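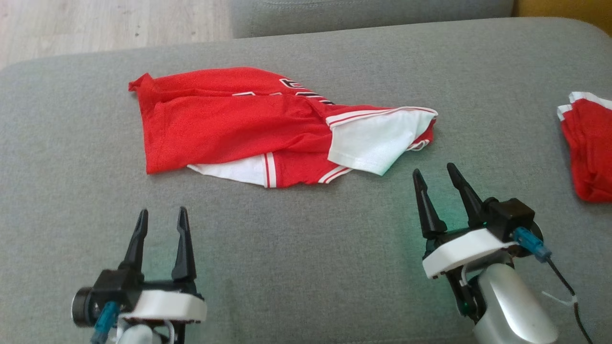
Carkmont Youth Basketball – Parents' and Coaches' Meeting

Minutes, May meeting

Held in the lounge at Brullau Hall. Tetteh Dramani in the chair, Mohammed-Awal Agyeman taking notes. Apologies from the Essien family, who had a recital to get to and sent a very nice tray of shortbread in their place.

Tetteh opened at 7 p.m. and thanked everyone for coming out on a Monday, especially those who had come straight from work and not had their supper. The minutes of the last meeting were read and agreed, with one spelling corrected.

1. Uniforms

Most of the evening went on this, and it was a good, friendly discussion. The red jerseys with the white trim are being kept for another season. Everybody likes them, the children most of all, and the feeling was that they have plenty of wear left in them if we look after the lettering.

Mohammed-Awal asked that they be washed inside out on cold and hung up to dry. The dryer is hard on the letters, and a couple of families said they had learned this the sad way with other shirts at home. Please check that sleeves are pulled right side out before folding – it saves a great deal of time at hand-out.

There was some talk about how to fold. Tetteh likes them in thirds with the lettering up, so that you can find the one you want without undoing the pile. A few people roll theirs. It was agreed to fold, and to sort by size before anything goes into the bags.

Three jerseys from last season have not come home yet. If you find one in the back of the car or under a bed, just bring it along, no questions asked.

2. Money

The uniform fund stands at $433. It was agreed to spend from this on two new storage bags with proper zippers, and to leave the rest for replacements in the fall.

3. Warm-up tops

Parka, the shop on the corner, has offered to let us try on samples before we order. Tetteh will stop in and ask about youth sizes – carried over to the next meeting.

4. Any other business

A reminder to bring water bottles with names on them. Thanks were given for the shortbread, which did not last past item 2.

The meeting closed at 8:20 p.m. Next meeting same place, same time, in June.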